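Open Textbooks › Engineering › Robot Manipulation

CHAPTER 7
Grasping Things That Don't Hold Still: Learning from the Wrist View

By Usha Chowdary and Balakrishnan Kamath

Last updated: May

Pick up a tea towel. Go on, there's probably one within reach. Now put it down in a heap and pick it up again, and pay attention to where your fingers went the second time. They almost certainly went somewhere different, and you almost certainly didn't plan it. You found a fold that stuck up, pinched it and lifted, and the rest of the towel came along behind.

In Chapter 6 we spent a lot of effort on rigid objects: mugs, blocks, brackets, the famous Sterholm test set of machined parts. With those, once you know the position and orientation of the object you know where every point on its surface is. Six numbers and you're finished! Cloth takes that lovely arrangement away. A crumpled towel has no single pose. Every wrinkle is a new degree of freedom, most of the surface is hidden behind the rest of the surface, and the moment a finger touches it the shape changes. We think this makes cloth one of the most exciting materials in the whole field, and by the end of the chapter we hope you'll agree with us.

7.1 Why look from the wrist?

Early work on cloth handling used one fixed camera mounted high above the table. The usual recipe was to find the highest point of the heap in a depth image, move the gripper there, close and lift. It's a good recipe and you will build it yourself in Exercise 7.2. It runs into trouble, though, as soon as the cloth is inside something. The walls of a bin or tub block part of the view, the arm blocks more of it on the way down, and in the last few centimetres – exactly when the details matter most – the overhead camera is mostly looking at the back of the robot's own hand.

A small camera on the wrist has the opposite set of strengths. It sees very little of the room, and it sees that little extremely well. As the gripper comes closer the folds grow larger in the image, and features that were smaller than a pixel from above become things a network can use: the edge binding, the direction of a crease, the texture of the pile.

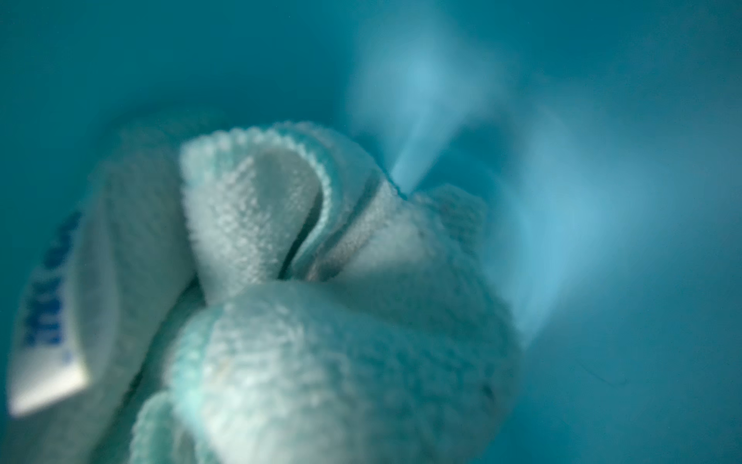

The cost is that scale and context go missing. A fold that sits very near the lens will blur. A shiny container throws back streaks of light that can look, to an untrained network, a lot like a pale piece of fabric. Coloured plastic tints whatever is lying in it, so a rule such as "cloth is white, container is not" starts to wobble in the shadowed creases. Care tags cause their own mischief. They are smoother than the cloth around them, they have strong printed edges, and a detector that loves contrast will head straight for them.

None of this should put you off. Each of these effects is regular enough to be learned, provided the training data contains plenty of it, and that brings us to the method at the heart of this chapter.

7.2 The Rotich procedure

The procedure we'll follow is named for the Rotich bench, the tabletop set-up on which Vimala Lobo and Tharun Poduval first tried it. It has a pleasing simplicity. A person guides the arm through a grasp while the wrist camera records, the cloth is lifted, and the result is labelled by weight: a small load cell under the container reports whether the cloth has left it. Then the cloth is dropped back in and the whole thing starts over.

Dropping is the clever part. Folding the cloth neatly between trials would give you the same easy shape again and again. Letting it fall gives you a fresh heap each time, at no cost, with all the loops, tucks and buried edges that a real heap has.

The original data set held 2000 grasps. Of these, 1000 were guided by a person and used for training, 500 were collected by the partly trained system working alone, and the remaining 500 were kept aside for testing. Notice the middle group. A person guiding the arm makes very few bad choices, so a network trained only on those demonstrations has hardly ever seen a failure and has no idea what one looks like. The robot's own attempts supply the misses. (If you've read ahead to Chapter 9 you'll recognize a cousin of this idea under another name.)

On the test set the network chose a grasp that lifted the cloth clear in 83 percent of trials. We remember the afternoon we first reproduced that result in our own teaching lab, and there was some very undignified cheering.

7.3 What does the network look for?

Subbarao Poduval asked this question next, and his way of answering it is one you can copy with modest equipment. He covered small patches of each test image with grey, one patch at a time, and recorded how much the predicted grasp score dropped. A large drop means the network was relying on that patch.

Two kinds of region stood out. The first was the raised loop, where a layer of cloth stands up and curls back over itself. A loop has air on both sides, so two fingers can close on it without first having to dig. The second was the bound edge, especially where the binding crossed in front of a darker background. Stains and stray marks on the fabric mattered very little, to the great relief of everyone who had been washing the cloths.

Deep creases were the surprise. You might expect a dark gap between layers to be an inviting place for a fingertip. The network mostly avoided them, and a look through the failed trials suggests why: a finger pushed into a crease tends to press the layers down and close on nothing, or to catch three layers at once and bring the heap up as a ball.

We'll return to the ball problem in Section 7.5, where the Draltstead two-arm method makes its appearance.

7.4 Before you begin

You will need the Sesham simulator installed for the first three exercises and access to an arm with a wrist camera for the last two. If your lab has no load cell, a kitchen scale with a serial output works very well. Use several cloths of different thickness, and leave the tags on.

Start by collecting a small batch of grasps by hand, before writing any code at all. Watch the wrist view as you guide the arm and say out loud why you are choosing each fold. Your partner should write it down. Keep those notes, as you'll compare them with the network's choices in Exercise 7.4.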